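Progress report to the Beltov Fund: the Sulemana Street repair library

September 13, 2023

3 min read

We are now past the halfway mark of the grant, and I'm happy to say the repair library is a real place with a door, a sign and a very loud bell. When we wrote to you in June we had the keys and a long list of things that didn't work (the back sink, the heating, most of the light switches). The sink is fixed. The heating is not, but we have a date for it and the landlord is paying half.

The main piece of news is that people are borrowing tools. We opened lending with the basics, meaning drills, clamps, sanders and the two sewing machines, and the sewing machines have been booked solid ever since. We had expected the drills to be the big draw! Instead we have a waiting list for overlockers we don't own yet, and I would like to move some of the money set aside for garden tools over to sewing. The change is small and stays inside the equipment line, but your terms say we should ask first, so please take this as the request.

The repair evenings have been a joy. We planned 12 for the first half of the grant and held 11, losing one to a burst pipe in the street that had the whole block without water. Lamps and toasters are the usual guests, with a steady run of zippers, wobbly chairs and radios that somebody's mother won't let go of. We keep a paper card for every item, and the cards are turning into a handy record of what breaks in this neighborhood. Kettles get sent home more often than anything else. Most are sealed in a way that makes them unsafe to open, and we tell people so at the table. 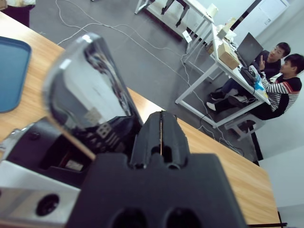
Parts have been harder than we thought. Steson, the hardware supplier named in our proposal, stopped taking small orders over the summer, and for a while we were paying full shop prices for fuses and plugs. We have since opened an account with Giltovix. Their delivery is slower — we now order a month ahead — but the prices are close to what we budgeted, and they take back anything unopened. The overspend on parts from those weeks is covered by what we saved on printing.

Training is the part I'm proudest of. Ten people have finished the basic electrical safety course, and two of them have already led a table by themselves. We changed the course halfway through after the first group told us, quite rightly, that there was too much talking before anyone got to pick up a screwdriver. The new version starts with taking a plug apart, and the reading comes after.

We are behind on the catalog. Every tool has a number and a shelf, but the online list is missing photos and a good part of the hand tools, so people phone to ask what we have. It's friendly, and it eats up the afternoons. We would like to close lending for one week to get the list finished, and we will put up notices well ahead of that.

Before the next report we plan to finish the catalog, get the heating in, start a monthly evening for bicycles in the yard, and run the safety course again in the evening for people who can't come during the day. The accounts to date are attached as a separate sheet, along with the new quote for the overlockers. If the switch from garden tools to sewing is all right with you, a short reply is enough and we will order straight away.

Comments

tealbobbin: Yes please to the overlockers. I've had my name down for ages and my curtains are still held up with pins.

half_a_ladder: Will the bicycle evening cover gears or just flats? Mine has been stuck in the same gear all summer.

Repair Library: Both, if we can get a second stand. Bring it along!

m.orchard: You fixed my dad's radio and he hasn't turned it off since. Thank you, I think.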